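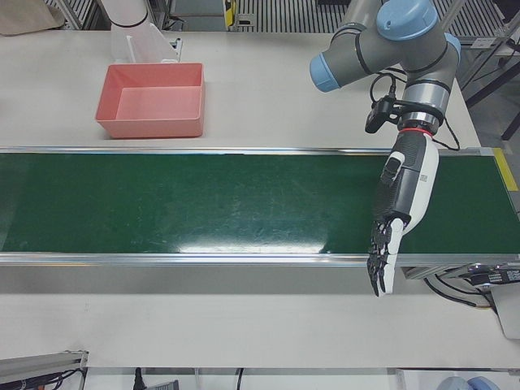
Re: [tulcombe-makers] Sorting table, bins and the marks on the belt
From: Kamala Menon
To: the list

Hello Hafiz, and hello everyone,

Thanks for such a thorough note, and sorry it's taken me a while to get to it. I was at Mudirstead until late and then had a cup of tea and a good long think about bins (the glamour!). I'll put my answers under your bits so they don't get muddled.

Hafiz Wijaya wrote:

> I gave the green belt a wipe before I left and it still has those
> light scratches and scuffs on it. Are we worried? I could try the
> stronger cleaner from the back cupboard, but I didn't want to dull
> the surface without asking somebody first.

Please don't use the stronger one! I'm not worried at all. They're faint marks, and a belt that gets things put down on it all day is going to pick up a few. A soft cloth and warm water with a drop of dish soap is plenty, and go over the aluminium rails while you're there, as they show every fingerprint. If you ever find a mark you can catch a fingernail in, that's another matter and I'd like to hear about it.

> Also the glare off the middle of the belt is terrible. By 3 in the
> afternoon I have to keep moving my head to see what colour things are.

Yes, I've noticed it too. It's the overhead lights on that glossy green, and it's worst along the near side. I asked the Nambiar people about a matte belt and they quoted nearly 400 dollars, which made my eyes water a bit. Could we try a diffuser panel over the lights first? I have an old one in the garage that came out of my sister's kitchen, and I'm happy to bring it in for us to prop up and have a look.

> Last thing, the pink bin. Does it live behind the belt or in front?
> I've found it in both places and I don't mind which, but I'd like it
> to stay put.

Behind the belt, please, left of centre, just in front of the clear holder. I like it there because it leaves the near side of the table free for your elbows and your paperwork, and being so shallow you can see straight away whether anything's been left in it. Do empty it at the end of the day, even if there's only one little piece sitting in the corner. I've had my eye on a second one from Trullevetti in the same salmon colour, but they only sell them in packs of 7 and I can't think where we'd put the rest. If anyone on the list would like to go halves, let me know.

While I'm at it, a few small things for everybody. The white table top marks very easily, so no marker pens without a bit of scrap paper underneath, and mugs go on the side bench. Please leave the small white bracket next to the clear holder where it is, too. It's fixed down, and I'd like it to stay that way, however tempting it is to fiddle.

The new labels should be here in April. I ordered 500, so we'll be labelling things until we're old and grey, and you're all welcome to take a strip home for the pantry.

Thanks again, Hafiz, it's lovely to have someone who notices these things.

Warmly,
Kamala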